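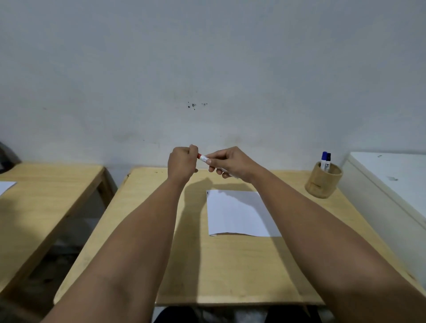
Keeping an old diesel running cleanly is mostly a matter of small habits, and most of those habits begin at home, on the drive or in the garage, long before anyone at a test centre puts a probe up the exhaust. I have had mine for a good many years now (158 thousand miles on the clock and still pulling nicely up the hill out of the village), and I've picked up plenty of tips along the way, some from books, some from friends and rather a lot from getting it wrong. The first costs next to nothing. Buy a marker with a red cap, keep it with your funnels and rags, and write the date and the mileage on every filter and every bottle the day you fit it or open it. I used to trust my memory for this. My memory told me the air filter was last year's, and when I dug out the receipt it was three years old and looked like the inside of a vacuum cleaner.

The air filter

Do start with this one, because it's the easiest job on the whole car and it makes a real difference to the smoke. On most older diesels the filter sits in a plastic box held shut with clips or a few screws. Lift the lid, take the old filter out and hold it up to a window. If hardly any daylight comes through, it wants changing. Wipe out the box with a damp cloth before the new one goes in, and pick out the leaves (there are always leaves, and once, in mine, most of a mouse's nest). Don't be tempted to blow an old paper filter through with an airline and put it back. I did that for years and thought myself very thrifty, but it can tear the paper.

Oil, and the right sort

If your car has a particulate filter in the exhaust, it needs a low-ash oil, and the handbook will give the exact grade. My neighbour Amparo Miranda bought a big drum of ordinary oil in a sale and was so pleased with it that I hadn't the heart to say anything until she had her hand on the filler cap! It went into the old tractor in the end, which was perfectly happy.

Change it a bit sooner than the book says if you do lots of short runs. A diesel that only goes to the shops and back never gets properly warm, and the oil suffers for it. Let the engine run for a few minutes first so the oil flows freely, but don't let it get so hot that you scald yourself on the drain plug. An old washing-up bowl is fine for catching drips, though you'll want a proper drain can for the oil itself. Take the old stuff to the tip in a sealed container. It must never go down a drain.

Give it a decent run

This is the one I repeat to everybody, so forgive me if you have heard it before. The particulate filter catches soot and then burns it off, and for that it needs heat, and for heat it needs a steady stretch on a faster road. My own habit is to take the long way home from my sister's once a week and stay in a slightly lower gear than I normally would. Your handbook may suggest its own routine, in which case follow that. If the filter light comes on, deal with it soon. I let mine go one April, what with one thing and another, and the bill for having it cleaned was 915 pounds. I could have wept.

While we're on the subject, please don't let anyone talk you into having the filter taken out. A car that was built with one will fail its MOT without it, and the rest of us have to breathe what comes out of the back.

Tyres and clutter

Soft tyres make the engine work harder, so check them when they're cold, every couple of weeks if you can manage it. I keep the gauge in the kitchen drawer with the scissors and the string, simply so that I see it. Then have a look in the boot. When Iara Carrasco came to help me clear mine we took out two bags of compost, a broken deckchair, a set of snow chains I have never once used and 10 library books, which I'd rather not discuss. Roof bars should come off as well when you aren't using them. Put the bolts in a jam jar and label the lid.

Idling on the drive

I grew up being told that a diesel had to stand and warm up for ages on a cold morning. It's a hard habit to break, but the engine warms far better being driven gently, and the fumes don't drift in at next door's kitchen window. Scrape the glass first, then get in, start up and go, keeping the revs low for the first mile or two. An old towel laid over the windscreen the night before saves a good deal of the scraping. Shut the ends in the front doors or it'll be in the hedge by morning.

Cleaning up afterwards

For black hands, rub in a spoonful of sugar with a squirt of washing-up liquid before you add any water, and work it round the nails. The smell of diesel on clothes is more stubborn. Air them outdoors until the smell has gone, then soak them in warm water with a cup of bicarbonate of soda, and wash them separately from everything else. Don't put anything with fuel on it in the tumble dryer, and lay oily rags out flat outside to dry before they go in the bin.

Next time I'll go through fuel filters and how to get the water out of them, which is a messier business altogether, so save your old newspapers.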